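Home | Forums | Alpine & Nordic | Race Talk | Log in
2 min read
Print | E-mail this thread

Grasach downhill – was moving the start right?

edgeset401
So they drop the start at Grasach by two gates and the whole race turns into a glide contest. Top 8 inside nothing. Didnt even feel like a downhill. Thoughts?

mogulmom
Wind was awful up top. Better a short race than no race. My kid's club got on the hill at 7 in the morning to side slip and it was already howling.
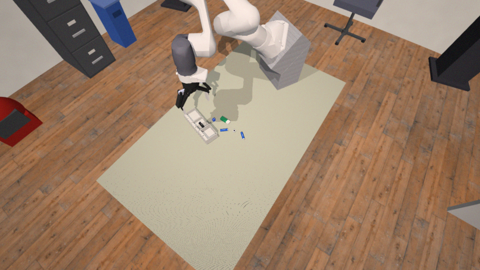
White arm, gray pedestal, patterned mat on the boards

edgeset401
Fine but then run it as a sprint, two runs. Rule allows it. One short run decides nothing

waxroom_gus
Disagree. Gliders deserve a day too. And the lower pitch was solid ice, plenty of people lost it there on the last turn. Bib 7 was green till then.

tuckandpray
^ this. Also Rindine had the same start drop in January and no one complained bc the favorite won

edgeset401
Rindine is way steeper though. Start hut at 1,554 meters and still a proper drop out of it. Not the same thing at all

mogulmom
Can we talk about the TV feed. Missed 8 racers for ads. Eight!!

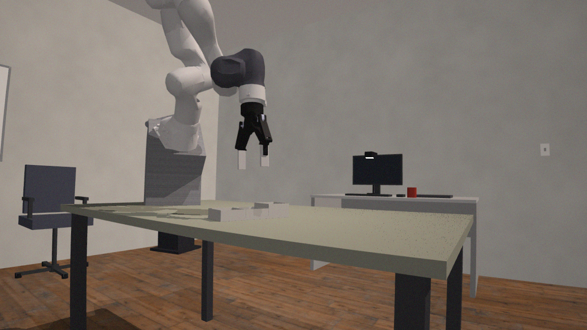 Arm over the big table, plank floor

waxroom_gus
Feed was garbage yeah. Puramance logo over the split times all day, couldn't read a thing

tuckandpray
Anyone know if the Ruiz-Ortega suits are legal next season? heard the fabric test changed

waxroom_gus
New thread for that pls. Back to the start – jury had maybe an hour to decide, I'd have done the same

edgeset401
I wouldnt. But ok. Super-G tomorrow, full length if the wind drops

mogulmom
Forecast says calmer by noon. Setting the alarm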